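2019-05-30

Against the open-plan library. Writing this fast, the consultation closes tonight and I only found out at lunch.

So. They want to knock through the walls at Folodley library. Reading room, children's room, the little local history room with the bad radiator, all one big space. "Flexible" is the word in the leaflet. It's in there a lot. I've nothing against flexible as a word, I just notice it tends to turn up when somebody is about to take a door away.

I want to make the case for doors. And for walls, and small rooms, and rooms that do one thing. Not very fashionable, I know.

## What a room is for

I learned to read properly in that local history room. Not the first time, I could read at school, I mean the kind where you look up and it's dark outside. I was eleven or so and not supposed to be in there. Mrs Ikonen, Aino Ikonen, ran the desk in those days and she let me stay as long as I kept my coat on the hook and my mouth shut. Both fair.

What made it work was that it was small and shut. You went in and the room told you what to do. Nothing on the walls worth looking at, two tables, maps in the drawers. You couldn't see who was coming up the stairs. You couldn't hear the toddlers doing the song about the ducks, which is a good song and belongs behind its own door.

Put me at the same table in a hall with sixty other people and I'd have spent the afternoon watching them. Anyone would. I still do it on trains. Take a book, read the same page three times, know everything about the couple opposite.

## "But people want to mix"

This is the reply I get from Ilari Tuominen, who I like, and who is on the other side of this one. Ilari says the old rooms put people off. You stand at a closed door and you don't know if you're allowed. He's right about that! I remember it. There's a type of person who'll never push a closed door and they pay council tax the same as me.

But a closed door is fixed with a sign. Or a window in it. Or by leaving it open half the day. You don't have to demolish the wall it hangs on. And once the wall's gone it's gone, I have never in my life heard of a council putting one back.

Also I'm not convinced people mix in big rooms. They spread out. Go and look at the ground floor at Prarumar, done up the same way in August, and see where everyone sits. Round the edges, backs to the wall, bags on the next chair. They are building themselves small rooms out of coats. The middle is for walking across. Whole sofas there that I've never seen a bottom on.

Keerthana Acharya teaches the evening English class there and she told me she's moved it to her own kitchen. Her students are grown adults trying out a new langauge and they don't want to do it in front of the printer queue. She didn't complain to anyone, just moved. So the figures will say the class ended, I suppose, and somebody will write down "low demand".

## The money bit

The leaflet says one room needs fewer staff than several. This is the true reason and I'd respect it more if it came before page 5. One person at one desk can see everything. Fine. It's an argument. Libraries have been cut to the bone and I don't think the people who wrote this are villians, they've been handed a sum that doesn't add up and told to make it look like a vision.

But then say that. Say we can't afford a second person on the desk, so you're losing the quiet. I'd still be cross but I'd know what I was cross about. Instead it's beanbags.

And heating! One tall space, that roof. Anyone who has lived in a house knows why you shut the sitting room door in winter. My mother could've told them for nothing.

A ceiling does a lot of work in a room too, more than it gets credit for. Keep it low and plain and the place holds together. People talk more softly under one, or I do. The drawings for the new hall have it going right up into the rafters, very handsome, every dropped pencil will sound like a gunshot.

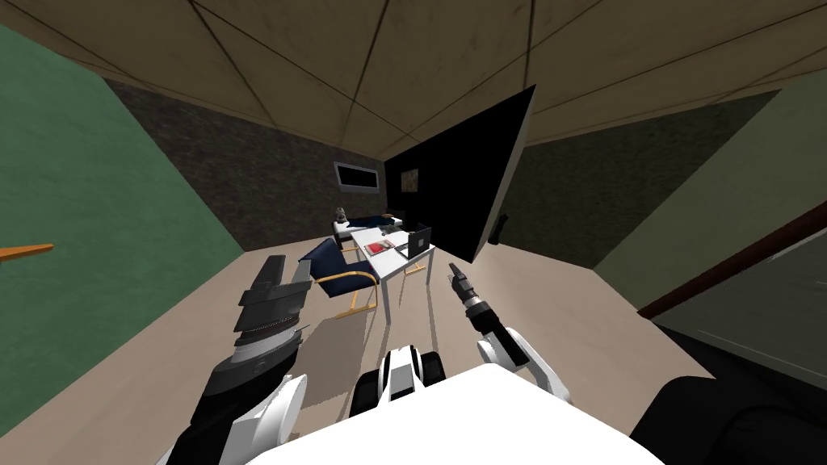
## What I'd do instead

Not much, is the honest answer. Keep the rooms. Then:

- Glass panel in each door so you can see in before you commit.
- Signs in plain words. QUIET. NOISY. MAPS.
- Move the computers out of the reading room, they've never been happy there.
- Fix the radiator. It's been 'awaiting parts' since I had a fringe.
- Let groups book the history room in the evening. Keerthana's lot could have it tomorrow.

Leena Aaltonen sent in something close to this with her own sketch, much neater than mine, and got back a letter thanking her for her passion. I don't think you should ever be thanked for your passion by someone who's about to ignore you. Despina Papadopoulos got the same letter and hers was about the bike racks.

Would it cost less than knocking through? I don't know. Glass isn't cheap. Neither is a steel beam, and they'll need a big one where the stairs wall is. I'd like to see both priced side by side, that's all, and the leaflet prices only the one.

## Last bit, the form shuts at midnight

I keep thinking this isn't only the library. The surgery has gone the same way, you now say what's wrong with you across a counter with the whole waiting area pretending to read a poster. The bank, before it went. My own office, where I take calls in the stairwell with a finger in my other ear, and pass three or four others doing the same. Everywhere the small room has been quietly taken away and everyone's gone off to find one of their own. A parked car, very often. Look in the car parks at lunchtime.

Some people can buy a small room, and that's the part I mind. If you've a house with a study in it you'll be all right whatever they do at Folodley. The kid sharing a bedroom with two brothers won't, and neither will the man who comes in to fill out his forms and doesn't want his business read over his shoulder. For them a door that shuts was the main thing the library had to give. Books as well, obviously.

Form's on the council site, under Leisure for some reason. It asks for your postcode and then it asks how excited you are, on a scale. You can skip that one. There's a free text box at the bottom, use it, say which room you'd keep and what you do in it. I've put the history room. Need to go and press send before it times out on me agian.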